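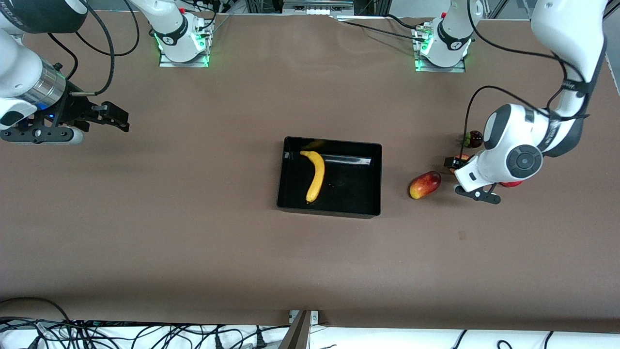
Week 4 handout: Teaching by demonstration, two-arm tasks

Teaching a robot by demonstration means recording a person's control of the robot while a task is carried out, then training a policy to reproduce that behavior. The course uses one task for the first half of the term, sorting fruit into a tray. The task has a start state, a goal state, and many states between them, and your recordings have to cover the ones between as well. A state with the banana in the tray and four fruits still on the table is one of those. If the policy has only ever seen an empty tray at the moment of a grasp, it may do something strange when the tray already holds a piece. Note also how much of the table a gripper can hide from a fixed camera. One of the reddish fruits is mostly behind the gripper on the right side of the picture, and only a thin crescent of another shows under the wrist. A policy that depends on this one view has to act without seeing all of its target.

1. Two ways to demonstrate

Hand guiding (also called kinesthetic teaching). The arm is put in a compliant mode and you move it directly with your hands. You feel contact through the arm, and there is no delay. The drawbacks are that your own hands and body end up in the camera view, and that guiding two arms at once is hard for one person.

Remote control (teleoperation). You move a leader device and the robot follows. The camera view stays free of people, and the recorded commands are in the same form the policy will later send. You lose most of the sense of touch, and new operators tend to squeeze too hard.

We use hand guiding in Lab 1 only, to get a feel for joint limits. From Lab 2 on, everything is remote control through the Grako leader station.

2. What gets saved

Each episode holds the joint positions of both arms, the gripper openings, the commands sent by the leader, and the camera frames. The commands and the measured positions are different signals. When you press a finger against a fruit, the command keeps closing and the measured position stops. Train on the commands unless an assignment says otherwise. Students who trained on measured positions last year got grippers that touched the fruit and did not hold it.

Episodes are written in the Clatel format. The loader is in the course repository and the field names are listed in its readme.

3. Rules for a usable episode

Start from the home pose and wait one second before moving.

Change the layout between episodes. Move the tray a little and turn it a little. Swap the places of the fruits.

Pick one order and keep to it within a session. If you sometimes start with the banana and sometimes with the mango for no visible reason, the policy has no way to know which one you meant.

Use the arm closer to the fruit. The other arm waits clear of the tray.

Do not pause to think in the middle of a reach. Long pauses get learned. If you need to plan, do it before pressing record.

A missed grasp that you correct in one try may stay in. Mark it "recovery" in the notes field. Anything with a collision gets deleted.

Check the cables before moving either arm through a wide turn.

4. Example numbers

The set used in the lecture has 323 recorded episodes. After review, 293 were kept. Most of the rejected ones had long pauses or a changed picking order. Episodes average about 670 time steps. When you plan your own recording, budget for rejected episodes in the same way.

Nandini Kandasamy's slides compare two policies trained on this set, one with the fixed camera alone and one with wrist cameras added. Look at the cases where the fixed view is blocked before you read her results table.

5. Before the next lab

Read the Lyimo chapter on compounding error, up to the section on data aggregation. Bring one written paragraph on this question: if the policy drifts a small distance from the demonstrated path, what in your data would bring it back?

Lab groups have two people, one operating and one watching the arms with a hand on the stop button. Switch after each block of episodes. Station bookings are made with Marjatta Leinonen, and the room closes at 6 p.m.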